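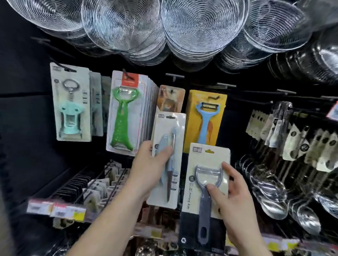 ## Pelar, cortar, descorchar: qué puede hacer ya la máquina y qué le toca a usted

Llevo años oyendo que el robot de cocina que pela patatas llegará «en un par de temporadas», y sigo comprando peladores. El último me costó menos que un café con tostada y no pide actualizaciones a las siete de la mañana. De todos modos, como varios lectores me han escrito preguntando si merece la pena esperar, va un repaso por tareas, con consejos para mientras tanto.

### Pelar

Hay máquinas de pelar desde hace mucho: un tambor áspero, agua y ruido. En un comedor de colegio tienen sentido. En casa, Macarena Rivas probó durante el mes de abril una peladora de sobremesa Bestara y le salían unas patatas preciosas, redondas y bastante más pequeñas que al entrar. Los ojos había que quitarlos a mano.

Los brazos con dos pinzas ya pelan un pepino si alguien se lo coloca bien. Con un boniato torcido se lo piensan. El pelador en Y sigue ganando, con estas condiciones:

- Se tira hacia uno, sin apretar. Si hay que apretar, la hoja está gastada.
- La hoja lisa, para zanahoria, patata y calabacín. La dentada, para tomate y melocotón maduro.
- El agujero del mango es para colgarlo. En el cajón se mella contra las cucharas.
- Para espárragos, apoye la punta en la tabla. En el aire se parten.

### Cortar

La puntilla es el cuchillo que más se usa y el que peor se trata. Afilarla es de lo poco que una máquina hace decentemente: la afiladora automática que Nicanor Esteban tiene en el taller va sola y deja un filo correcto en 3 pasadas. Eso sí, se come el acero con alegría. Nicanor la reserva para los cuchillos de las visitas – los suyos los pasa por piedra de grano 800, a mano y con la radio puesta.

Si va a hacerlo usted: piedra bien remojada o aceitada según pida el fabricante, ángulo constante y 12 pasadas por lado. Séquela enseguida y guárdela con funda. El propio blíster recortado sirve una semana, luego se abre por donde no debe.

### Descorchar

Aquí tengo que quitarme el sombrero. El sacacorchos eléctrico funciona, lleva décadas funcionando y lo ha resuelto todo menos acordarse de cargarlo. Tenga uno de alas en el cajón. Se centra la espiral, se gira hasta que los brazos suben del todo y se bajan los dos a la vez. Con corchos viejos, deje una vuelta sin meter y ahorrará migas.

### Colar

Anqi Fu trabaja con pinzas robóticas y me contó en una sobremesa que la malla metálica las trae de cabeza: brilla, se transparenta y engaña a las cámaras de profundidad. A mí me engaña de otra manera, porque siempre parece limpia. Para dejar un colador como es debido:

1. Agua fría primero, por el revés. La caliente cuaja el almidón.
2. Cepillo de cerdas duras, siguiendo el alambre.
3. Si queda harina, un rato en agua con un chorro de vinagre y otra vez cepillo.
4. A secar colgado, nunca dentro de otro colador mojado.

### Ordenar y reponer

El Trotavow, un carrito con brazo que Ute Hagedorn vio funcionar en una feria, cogía cajas cuadradas con mucha dignidad. Le pusieron delante un gancho lleno de blísteres y se llevó cuatro de golpe. Descolgar uno solo exige pellizcar la cartulina, levantarla un poco y tirar recto, cosa que hacemos todos sin mirar, hablando por teléfono. Precio anunciado del aparato: 3,075 euros al mes, alquilado.

En casa, el panel perforado se ordena por frecuencia de uso. Peladores y puntilla a la altura del pecho, cucharones al lado del fuego, coladores arriba y en un gancho largo. El sacacorchos, donde no lo alcancen los niños ni el cuñado.

### ¿Esperar o comprar?

Para afilar y descorchar, compre máquina si le hace gracia. Para pelar, compre pelador. Para limpiar la malla, ármese de cepillo. Thaddäus Sutter me escribe que exagero y que en su taller un brazo ya pela manzanas de corrido. Le he pedido que lo pruebe con un membrillo y sigo pendiente del correo.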